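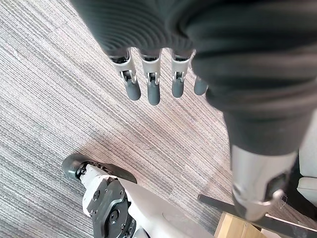 Gray striped carpet in the work room, near the chair.

sombat_j
Good evening to all. This carpet has fine lines of light gray and white, with a little pinkish beige between. I like it, but the chair pulls the fibers up where I sit most. I am thinking of the Fletitz mat, size 2. Does somebody have this mat on a striped carpet?

oldloom
I had it for one winter. It curled at the corners and I gave it away. Spend the money on softer casters.

kulkarni_fan
I don't agree with oldloom. Mine is flat since February. You must leave it unrolled one night before you put the chair on it.

oldloom
I left it two nights. Same corners.

sombat_j
Thank you both. Other small problem: I have the habit to put my glass on the floor when I work, and a clear glass on a pale carpet is very hard to notice.

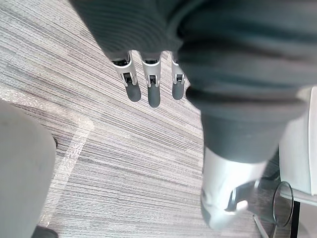 kulkarni_fan
Can a spill of plain water leave a mark on striped carpet?

sombat_j
It can leave a ring if it dries slowly, so I press a dry white towel on it and then brush along the lines, never across.

oldloom
Brushing along the lines is right. But the glass should go on a shelf or on the desk. In my office we had carpet from Unelura, article 233, and the tea stains were always next to the chairs.

tessel
I would not buy any mat before trying the chair in another place. The fibers get worn when the wheels go over the same spot every day. Move it a hand's width each month.

sombat_j
My desk does not permit much moving — the wall is close. I will try softer casters first, and if the lines still look tired I will order the mat.

kulkarni_fan
Then measure the stem of your casters before you order. I did not, and I had to send mine back.

Sombat Jaidee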